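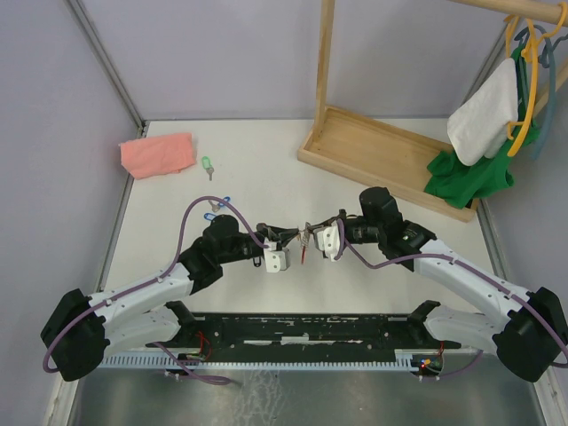 The fault that stopped the two-arm cell at Lirkgate for most of a week began with a key, and the engineer who runs the cell would like people to stop calling it a glitch.

"A glitch is when the screen flickers," she says. "One arm let go and the other thought it hadn't."

She agreed to talk on condition that her name was left out, and that I printed the awkward parts. The job is dull on paper. Two arms sort keys on tags, passing them from one gripper to the other over a white table. The software, Pleno, came from Jonirden, whose sales pages promise "seamless handover". I asked what she makes of that phrase.

"I'd like to see the seam," she says. "If I can see it I can mend it."

Her log shows 998 handovers tried before the stoppage, of which 526 went through without a hand on the stop button or a retry. Jonirden's own report on the same run calls the result encouraging. I put it to her that this is a little over half.

"It is. And a retry counts as a pass in their version, so theirs looks better. I don't say they're lying. I say read the footnote."

What went wrong in the end was small. The left gripper was holding a key by its ring. The right one closed on the ring too, a few millimetres off, and Pleno took the squeeze as a firm hold. Both arms then pulled. The software should have noticed the load and given up at once. It took 2 seconds, by the log, and by then a bracket under one of the grippers had bent.

"Two seconds is a long time if it's your finger in there," she says. "It wasn't, thank goodness. But somebody reaches in to pick up a dropped key, don't they? We've all done it."

Was the door switch working? She pauses. It was working, she says, but it had been set to slow the arms down and not to stop them. The setting came with the installation and had never been queried, by her or by Wainwright, the firm that signed off the cell. Wainwright told me by email on Apr 15, 2021 that the setting was "within the agreed scope".

"Agreed by whom?" she says. "I've asked. I'm still asking."

The switch now cuts the power. The pull limit has been lowered, and the arms drop more keys as a result, a trade she is happy with. Jonirden says a proper fix will come in June. She has roughly 5 earlier promises of that sort in her inbox, and has not booked anyone's time for it.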